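Loltetti Toy Library
Home
Borrow
Donate
FAQ
Contact

Frequently asked questions

Hi, I'm Manuela Costa and I run Loltetti, the toy library on the ground floor of the old Rizzi bakery. I get the same questions most weeks, so I finally typed up my answers. If yours isn't on the page, come by and ask me!

BORROWING

How many toys can I take home?
Two big ones, or one big one and a bag of small stuff. Puzzles count as small. The ride-on fire truck counts as big, and yes, there's a waiting list for it (there is always a waiting list for it).

How long can I keep them?
Three weeks. You can renew once by email if no other family has asked for the same toy. Late toys cost 50 cents a day, and I stop counting when you hit $5.

What do you have for toddlers?
Lots! Stacking cups, pull-along animals, chunky puzzles, and plenty of shape sorters, which go out more than anything else on the toddler shelf. If your kid is brand new to sorters, start with one that has three or four holes and work up. Round pegs are the easiest because you don't have to turn them to make them fit. Stars take a lot longer, and some kids get really mad at them.

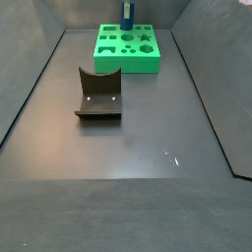 Shape sorter, bright green

Can I reserve something?
Yep. Send me the name of the toy and I'll put it behind the desk for 2 days. After that it goes back on the shelf.

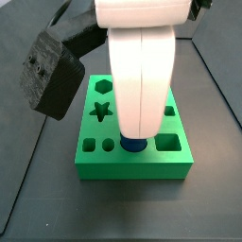
MEMBERSHIP

What does it cost?
$30 a year per family. If that's hard right now, just tell me and we'll sort it out. I won't ask you to fill in a form.

Do I have to live in Podum?
Nope. We have members from Drurkerik and farther out. You do need to bring the toys back yourself, though — I tried doing pickups one March and my car has never been the same.

Can grandparents join?
Of course. So can babysitters and anyone else who regularly ends up with a small child in the living room.
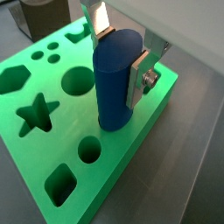 What if we lose a piece?
Look under the couch first, then in the car, then in the dog's bed. If it's still missing, bring back what you have and write the missing part on the tag. Genivaldo Vieira does our repairs and keeps a drawer of spare pegs, wheels and puzzle knobs, so he can often match it. I only charge if the toy can't be used anymore.

Do I need to clean toys before I return them?
A wipe with warm soapy water is great. Please don't put anything in the dishwasher. I lost a whole set of farm animals that way.

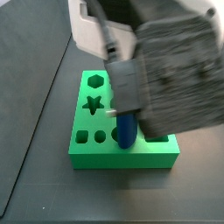

Do you take donations?
We do, as long as the toy is complete and doesn't need to be plugged in. Leave it with me at the desk during opening hours. Please don't leave bags on the step, even if the forecast looks good.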